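Keeping the Paulauskas arm in good order

Rosemarie Hamann has looked after the Paulauskas arm and its simulated twin at Jatdale for nine years, and she is very happy to talk about fingers. "People ask me about the motors," she says, pouring us both more tea, "but it's the fingers I fuss over – get those wrong and you may as well go home."

Every Saturday she opens the model and checks the wrist view first, with both fingers in sight and something large between them.
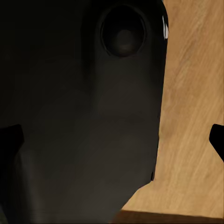

The wrist view, with the two black fingers facing each other across the dark object.

She wants the pair level, and she will happily nudge the camera mount in the model until they are. "Then I copy the numbers across to the real arm, and I write them in my book as well, bless it." The book has reached page 91.

After that comes the room itself. Table, drawers and floor all have to sit at the heights she has measured, or the arm will reach for a handle and stop short.
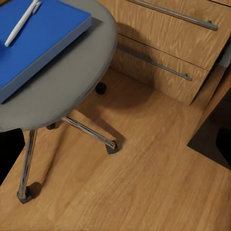

Kadri Sepp would rather see the heights checked every morning, and told me that a week is a long time to trust a tape measure. Rosemarie laughs at this – they have been having the same argument since May – and goes off to find her two spare finger pads.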